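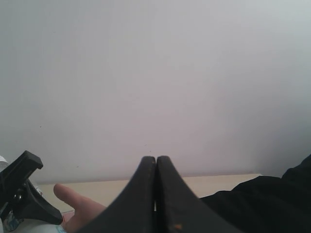
The walk from Vullier to Grandcombe takes five days if you do it the way most people do, with a night in a village inn at the end of each stage. It follows an old cattle route over three low passes and never climbs high enough to need a rope or a head for heights. The rooms along the way are plain. Expect a pale grey wall with a few tiny dark specks on it, a beige surface running along underneath where you can spread out a map, and a bed that has had a lot of walkers in it. I slept well in every one of them.

I did the route in November 2019 with Naheed Rajput, an old friend from Adelaide who had walked it once before, in the other direction. Going east to west, as she had, puts the longest climb on the first morning. We agreed to do it the easy way round. The total is 52 miles by the old signposts, a few of which still stand, and we had five days, so there was no reason to hurry.

Vullier is one street and a church. There is a bakery that opens at six and a grocer that opens when it suits. Buy lunch for the first two days before you leave, as there is no shop until the evening of the second. The path starts behind the church, beside a stone trough, and climbs through beech woods for most of the morning.

Late in the year you need to think about daylight. We were walking by half past seven each morning and still came into the second village with our head torches on. The leaves were down and lay ankle deep in the sunken parts of the track, hiding the stones. Naheed went over on her ankle twice. She had brought poles, and after that she used them. 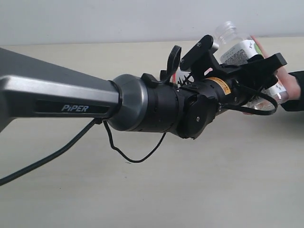
By the third day the woods thin out and the track crosses open grazing. The highest point of the walk is here, at 1232 metres, marked by a cairn and an iron post. We had cloud the whole way up and saw very little. On the far side it cleared for half an hour and we could see the valley road, the reservoir and, a long way off, the chimney of the old tile works at Grandcombe.

Below the pass we met Horacio Huenchumán, who has guided on this route for nine seasons and was bringing two clients up from the valley. He told us the bridge at the bottom of the next section had been closed and sent us round by the upper path. It added an hour. The upper path turned out to be the nicest stretch of the week, a level grassy shelf with a drop on one side and larch on the other, the needles all gone yellow.

We stopped that night at an inn run by Radka Vukadinović and her husband. She came for a summer job, stayed, and now does most of the cooking. Dinner was barley soup, then mutton with prunes, then cheese. There is one sitting, at seven, and everyone eats at the same two tables. Her brother-in-law runs the Yáñez van, which moves bags between the inns for walkers who want to travel light. We had carried ours for three days and handed them over without discussion.
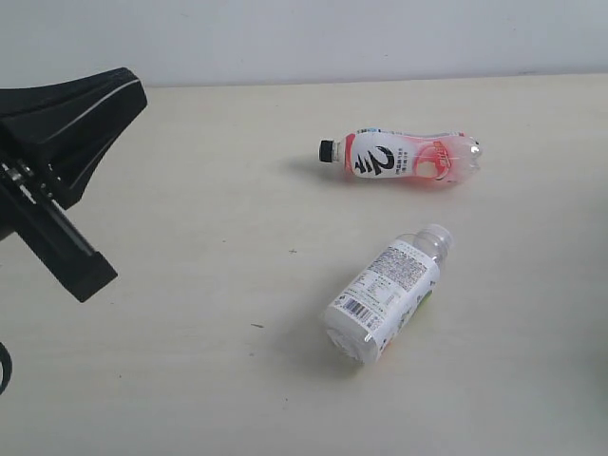
Can you camp along the route? At two of the five stops, yes, in a field beside the inn, with use of the inn's shower and a place at dinner if you ask before noon. Wild camping is banned above the tree line and the fines are real. We met a couple from Hobart, Shahab Mousavi and his wife, who were in a small green Drutent and had frost on the inside of it both mornings. They were cheerful about it, but they took a room at the next stop.

The fourth day is the long one. It starts with a descent through chestnut orchards to the river and then follows the water for most of the afternoon. It's easy underfoot and a bit dull in places – the road is close by and you can hear it. There is a café at the halfway point, with good coffee and a wood stove. We stayed longer than we meant to and did the last section in the dark again.

On the last morning we had rain from start to finish. The path comes into Grandcombe past allotments and the back of the football ground, then ends with no sign or marker at the steps of the town hall. Naheed wanted a picture there. I wanted dry socks.

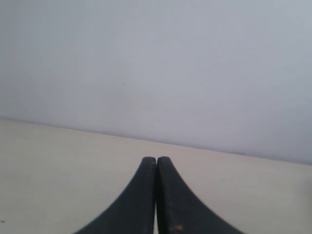 Planning your walk

Getting there: A bus runs to Vullier from the junction station twice a day, taking 40 minutes. From Grandcombe there are trains back to the coast until early evening.

When to go: The inns close at the end of November and reopen in March. May and September are the busiest months, and rooms should be booked well ahead. In November we booked two days before.

Where to stay: Each village has one inn. A room with dinner and breakfast cost us 41 euros a head, cash only at three of the five.

Bags: The Yáñez van collects at eight. Leave your bag inside the front door with the name of your next stop on it.

Maps: One sheet covers the whole route. The bakery in Vullier sells it.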